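作業面の区画表示 第4回配布資料
担当：Romain Arnaud（Kuroda実習棟、金曜クラス）

1. 目的
作業面をテープで区画に分け、物の置き場所を番地で指定できるようにする。今回は線の引き方、交差部の処理、番地の付け方を扱う。

2. 基準線
最初に縦の基準線を1本決め、他の線はすべてこの線から測る。横線は直角定規を当てて引く。端から測ると、天板の縁の歪みがそのまま区画に移る。青いテープは灰褐色の面で判別しやすい。交差部は切らずに重ねて貼る。

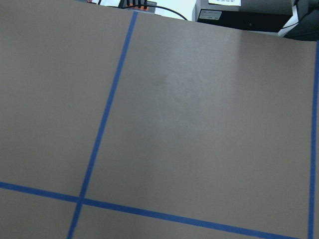
問　横線が基準線に対して直角かどうかは、どう確かめるか。
答　区画の対角線を2本測り、長さを比べる。差が2mm以内であれば可とし、超える場合は横線の片端をはがして貼り直す。

3. 貼付の手順
(1) 面を乾拭きし、繊維くずを除く。
(2) 線の両端に鉛筆で印を付ける。
(3) テープを張った状態で両端の印に合わせ、中央から外へ押さえる。
引き伸ばしたまま貼ると、後で縮んで端が浮く。長さ2000mmの線では途中に仮の印を12か所置く。

4. 番地
列は左から英字、行は手前から数字とする。縁で欠けた区画にも番地を与えるが、物は置かない。面を斜めから見ると縦線は奥に向かって狭まって見えるため、区画の寸法は必ず実測で記録する。

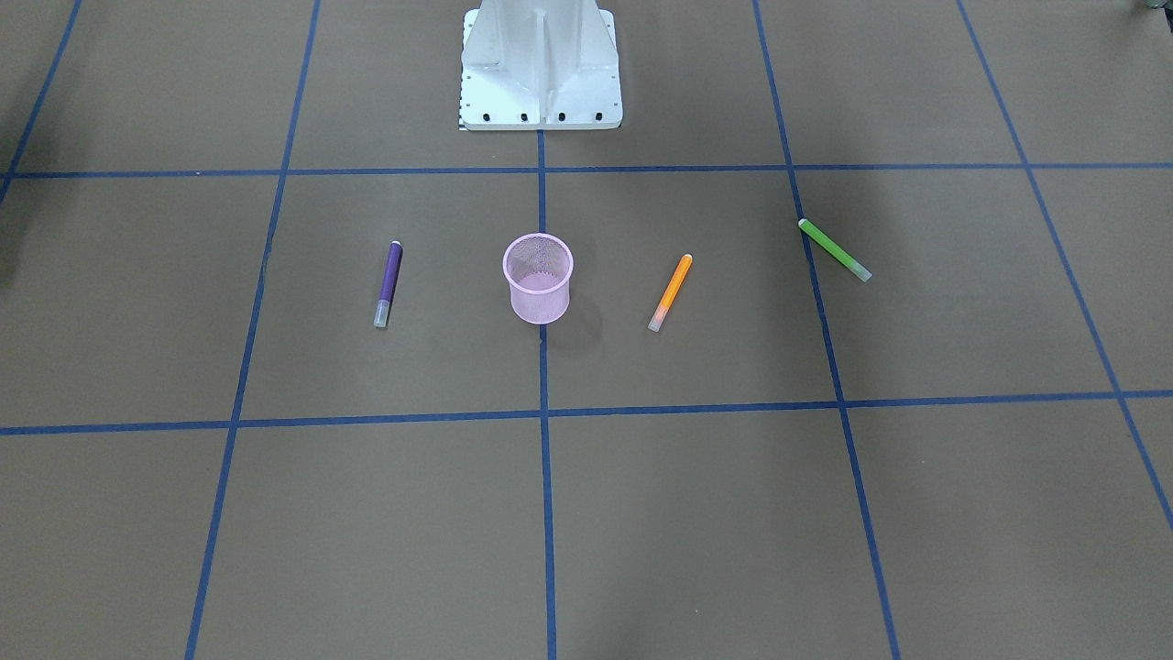
記録票には番地、縦横の寸法、測定者名を記入する。線を貼り替えたときは旧番地を再使用せず、版番号を上げる。Pindow式の記録票を使う場合、版番号は右上の欄に書く。

5. 課題
各自の作業面の区画表を作成し、4月中に提出すること。測定は15分以内に終える。参考：実習要領73ページ。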